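Re: [gripper-users] Jestum or Altel for small parts?

Consuelo Salinas wrote:
> Has anyone run the Jestum fingers next to the Altel ones?
> We mostly pick pens and caps, and I can't tell from the
> data sheets which would suit us.

Hi Consuelo,

Yes, we've had both on the bench at Vomwood since February! I gave each one 30 picks with marker pens and the Jestum dropped 4 - all of them when I'd set the force too low, so blame me for that.

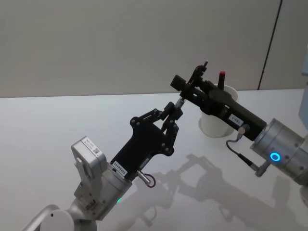
The Altel is slower to close, roughly 70 per cent of the Jestum's speed, but I like how gently it lets go. Handing over from one arm to the other is still fiddly with either (my wrist angles need work). Do you have the Ayala controller or the older one? It matters for the cable.

Cheers,
Pip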